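Vukonis Desk Telephone System for Small Support Teams

If your customers still like to pick up the phone and speak to a person (and ours certainly do!), you'll know how quickly a busy morning can get away from you. The Vukonis system from Trummer was put together with smaller customer service teams in mind, the sort with a handful of desks and one kettle between them, and we have grown very fond of it here in our Vevthorpe showroom.

Each base unit looks after up to 14 handsets. Calls wait in a single queue, and whoever is free takes the next one, so your customers aren't passed from desk to desk while they explain themselves all over again. There's a notes box beside each call as well, where you can jot down what was promised and when, and the next colleague will see it as soon as that customer rings back.

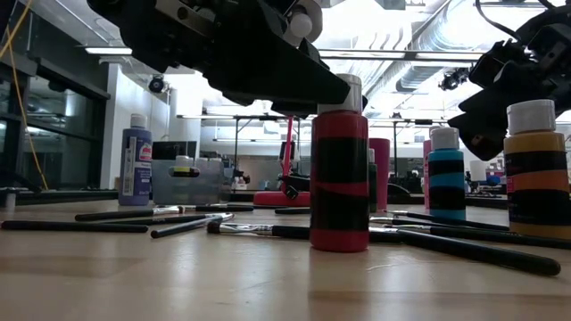 Setting up the queue takes a little thought, and we're always glad to sit down and go through it with you over a cup of tea. Most people begin with one line for orders and another for complaints, then add more as they find their feet. Lines can each be given their own colour on the handset display, and it does help to pick ones you can tell apart at a glance: a good bright red like the shoulder of that paint bottle for urgent calls, say, with something quieter for general enquiries. You can change them whenever you like from the settings page.

The base unit is £213 and extra handsets are £19 each. If you're moving over from an older Skaris system, the changeover kit is £169 and includes a morning's visit from Eero Riihimäki, our installer, who will bring your saved numbers across and show everybody how to transfer a call without losing it. Headsets are sold separately.

Do ring us before ordering if your office has thick walls or more than one floor, as you may want a second base unit. Orders can be collected from the Vevthorpe counter or sent by courier.

Prices last checked 2025-05-02.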